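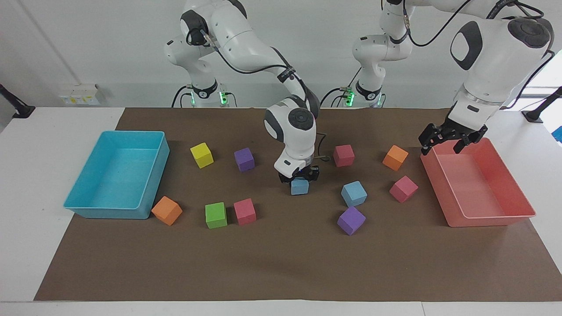

Tikierの公開実演。右腕が水色のキューブを把持し、左腕はサーモンピンクの箱の縁の上で指を開いている。

双腕ロボットセル「Tikier」実演会参加報告および製品評価

1. はじめに

当センターでは、域内の中小製造事業者を対象とした自動化機器の導入相談を受け付けており、その基礎資料として、各社が開催する実演会、内覧会に職員を派遣し、評価記録を作成している。本稿は、2020年8月にPervilleの技術展示棟で開催されたVomstead社の公開実演会に参加し、同社の双腕ロボットセル「Tikier」について得た所見を取りまとめたものである。

評価にあたっては、販売元からの機材提供および費用の負担を受けていない。旅費は当センターの通常予算によった。なお、記載内容は実演会当日に確認した事項と、質疑応答で得た説明に基づいており、実機を借用しての長期試験は行っていない。耐久性、保守費用、連続運転時の安定性については判断材料が不足しているため、本稿の評価対象から外した。

2. 実演会の概要

実演会は事前登録制で、1回の定員は6名に制限されていた。受付で検温と手指消毒を行い、マスクを着用したうえで入場する形式である。各回は30分の説明と、それに続く実演および質疑で構成され、当センターの職員が参加した回では、質疑を含めた全体の所要時間は2時間であった。人数が絞られていたため作業台の近くで動作を見ることができ、個別の質問にも十分な時間が割かれた。大規模な展示会では得にくい条件であり、開催形式としては評価できる。

一方、説明資料の事前配布がなかった点は惜しまれる。仕様に関する基本的な質問に質疑の前半が費やされ、教示方法や異常時の復旧手順といった、導入検討者にとって重要な話題に入るのが遅れた。資料を登録時に送付しておけば避けられた問題と思われる。

説明は同社応用技術部門のHannelore Frerichs氏が担当した。氏の説明は通訳を介して行われたが、動作を止めながら要点を示す進め方であったため、理解に支障はなかった。対応できない作業についても率直な回答があり、この点は参加者の間でも好意的に受け止められていた。

3. 構成

Tikierは、白色の作業台の奥側に二本のアームを立て、手前を作業領域とする据置型のセルである。アームはいずれも白色の外装で、関節部に濃灰色のカバーが付く。先端には黒色の二指グリッパを備える。作業者から見て左にある腕が「右腕」、右にある腕が「左腕」と呼ばれる。ロボットを人に見立てた呼称であり、操作画面の表記も同様である。慣れるまでは取り違えやすく、参加者からも確認の質問が出ていた。導入時には、台の手前側に腕の呼称を掲示しておくことを推奨する。

実演では、作業台に大判の茶色い紙のマットを敷き、その左右に浅い長方形の箱を一つずつ配置していた。左が水色、右がサーモンピンクである。対象物は発泡材のキューブで、黄、紫、ピンク、橙、水色、緑の各色が用いられた。大きさがほぼそろった艶のない表面のものであり、把持対象としては扱いやすい部類に入る。

腕の外側にはケーブルが沿わせてあり、上腕部では輪を描くように余長が取られている。関節の可動範囲を確保するための処理と理解できるが、周辺に治具や棚を増設する場合には、ケーブルの振れを見込んだ空間が必要になる。この点について設置要領書に数値の記載があるかを尋ねたところ、現行版には図示のみで寸法の記載はなく、10月に予定されている改訂版で追記するとの回答であった。

4. 実演内容

(1) 色別の仕分け

最初の実演は、マット上に散らしたキューブを色に応じて左右の箱に振り分ける作業であった。色と箱の対応は操作画面で設定し、実演の途中で入れ替えることもできる。参加者の求めに応じて対応を変更し、再開するまでの操作が示されたが、画面の遷移は少なく、専門知識を持たない作業者でも習得できる水準と判断した。

把持の動作は、グリッパをキューブの真上に移動させ、指を垂直に下ろして両側から挟む方式である。動作は落ち着いており、対象物の直前で減速する様子が明確に見て取れた。搬送中の揺れも目立たず、箱の上まで運んだのち、高さを下げてから指を開いていた。高い位置から落とすような粗い動きは、当職員が見た範囲ではなかった。

キューブは向きをそろえずに置かれており、斜めを向いたものに対しては手首を回して指の向きを合わせていた。整列治具を使わずに済むことは、多品種を扱う事業者にとって利点である。ただし、キューブ同士が隣接している場合には指を差し入れる隙間が不足することがあり、周囲のものを先に取り除いてから戻ってくる動きが見られた。その判断に要する時間だけ処理は遅くなる。密集した状態での処理能力を検討する場合は、実際の供給状態を再現した試験が欠かせない。

(2) 箱の近傍での把持

次に、箱の縁に寄せて置いたキューブを取る作業が示された。箱の壁面とグリッパの指が干渉しやすい条件であり、実務上は小物部品の取り出しで頻繁に生じる状況である。

結果は良好な場合とそうでない場合に分かれた。縁との間に指一本分の余裕があれば支障なく把持できたが、壁に接するように置いたものについては、指が縁に触れる前に動作を中断し、再計画に入ることがあった。無理に押し込まない設計は妥当である。他方、再計画後に対象を後回しにした際、その旨が操作画面に小さく表示されるのみで、離れた場所にいる作業者には分かりにくい。音または表示灯による通知を選択できることが望ましい。

Frerichs氏によれば、壁際での把持には指先の細い交換部品が有効であり、Limsakul社が対応品を供給しているとのことであった。当日は交換部品の現物が展示されておらず、効果は確認できていない。標準品の指先で足りるかどうかは対象物の形状に左右されるため、見積依頼の段階で現物を送付し、確認を受けることが適当である。

(3) 両腕の協調

双腕機の評価で最も関心が集まるのは、二本の腕が作業領域を共有する際の挙動である。Tikierでは、一方の腕が中央付近で把持を行っている間、他方は箱の近くで待機するか、重ならない領域の対象を処理する。両腕が同時に中央へ向かう場面では、片方が早い段階で進路を譲り、急停止に至ることはなかった。

もっとも、この譲り合いのため、中央付近に対象物が集中すると片腕の待ち時間が増える。当職員の観察では、左右に分散して置いた場合のほうが明らかに滑らかであった。双腕であることから単腕機の二倍の処理量を見込む事業者があるが、対象物の配置によってはそのような結果にならない。相談時にはこの点を丁寧に説明する必要がある。

受け渡し動作、すなわち一方の腕から他方の腕へ対象を渡す動作も短く披露された。動作そのものは正確であったが、今回の仕分け作業では必要性が薄く、参考展示の域を出ない。部品の反転や向きの変更を伴う工程では有用と考えられるので、該当する工程を持つ事業者には個別に情報提供を行いたい。

5. 操作性

教示は、操作画面での位置指定と、腕を直接手で動かして位置を覚えさせる方法の双方に対応する。当日は希望者が直接教示を体験でき、当センターの職員も箱の上方に置き位置を登録する作業を行った。腕は軽い力で動き、手を離した位置で静止した。肘にあたる関節を思いどおりの方向に保つには若干の慣れを要したが、指導を受けながらの作業で困難を感じることはなかった。

作業手順は画面上に積み木のように並べて作成する。繰り返しの回数を10に設定した短い手順を参加者が作成し、その場で動作させる時間も設けられた。条件分岐を加えると画面が縦に長くなり、全体の見通しが悪くなる。手順を折り畳んで表示する機能は備わっているが、折り畳んだ部分に付けられる名称の文字数が少なく、日本語では内容を十分に表せないことがある。改善を求めたい。

日本語表示への対応は概ね行き届いている。ただし、警告文の一部に直訳調の表現が残り、「対象は到達可能の外です」のように、意味は通じるものの対処が読み取りにくいものがあった。現場での使用を考えれば、原因と次に取るべき操作を併記する形が望ましい。

6. 安全および設置環境

実演中、参加者は床に示された線の外側に立つよう案内された。接触を検知した際の停止動作は、担当者が発泡材の板を腕に当てる方法で示され、腕は直ちに停止した。復帰は画面での確認操作を経て行われ、自動で動き出すことはない。

当然ながら、こうした実演の結果をもって柵なしでの運用が可能と結論することはできない。把持する対象物が鋭利なものや重いものであれば、危険の程度は変わる。導入事業者は自らの工程についてリスクアセスメントを実施し、その結果を記録として残す必要がある。当センターでは様式の提供と記入の支援を行っているので利用されたい。

設置環境に関しては、外光の影響について質問した。会場の作業台は白い壁を背にしており、右奥に窓からの明るい光が入る位置にあったためである。説明では、色の判別は照明条件に応じて調整でき、調整手順は据付時の作業に含まれるとのことであった。しかし、時間帯によって日の差し方が大きく変わる工場では、遮光または照明の追加が必要になる可能性がある。類似した色、たとえばピンクと紫、橙と黄の判別を要する場合には、朝夕を含む複数の時間帯で確認することを勧める。

作業台の面については、白い天板に直接置く場合と紙のマットを敷いた場合とで認識に差があるかを尋ねた。どちらでも運用できるが、艶のない下敷きを用いたほうが調整は容易であるとの回答を得た。導入費用に影響しない工夫であり、記憶にとどめておく価値がある。

7. 項目別評価

把持の確実性:良好。離して置かれた同程度の大きさの対象物について、不安を感じる場面はなかった。

壁際および密集部での把持:条件付きで可。現物による事前確認を要する。

両腕の協調:良好。処理量は対象物の配置に依存する。

教示の容易さ:良好。直接教示は初心者にも適する。

画面表示および警告文:改善を要する。とくに後回しにした対象の通知方法に課題がある。

設置資料:不十分。ケーブルの振れを含む寸法の記載を待って再評価する。

8. 適用が見込まれる工程

今回の実演内容から、当センターでは、軽量で変形しにくい小物の仕分け、検査後の良品と不良品の振り分け、少量多品種の箱詰め前工程などが適用候補になると考えている。いずれも、対象物を重ねずに広げて供給できることが前提となる。ばら積みの状態からの取り出しは実演されておらず、現時点で可否を述べることはできない。

また、今回用いられたキューブは軽く、把持面が平らで、グリッパにとって好条件の対象であった。曲面の多い樹脂成形品、油分の付着した金属部品、柔らかい包装品などでは結果が異なることが予想される。実演の印象をそのまま自社工程に当てはめることのないよう、来場を検討する事業者には、代表的な部品を数種類持参することを勧めたい。Vomstead社は事前に申し出があれば持込品での試行に応じるとしており、寸法と材質を登録時に連絡することが条件である。

教育用途についても問い合わせを受けることがあるため付記する。色の異なるキューブと二つの箱という構成は、作業の目的が見学者に伝わりやすく、手順作成の演習題材としても扱いやすい。工業系の教育機関が実習設備として検討する余地はあるものの、価格は構成により異なり、教育機関向けの条件は公表されていない。個別の照会が必要である。

9. 今後の対応

当センターでは、設置要領書の改訂版を入手した後、寸法および設置条件に関する部分を更新する。あわせて、Limsakul社の交換用指先について資料を請求しており、壁際での把持に関する情報が得られた場合は本稿に追記する。

持込品での試行を希望する域内事業者は、対象物の寸法、材質、現在の供給方法および希望する処理量を所定の様式に記入のうえ、自動化相談窓口まで提出されたい。試行に際しては、希望により当センターの職員が同行する。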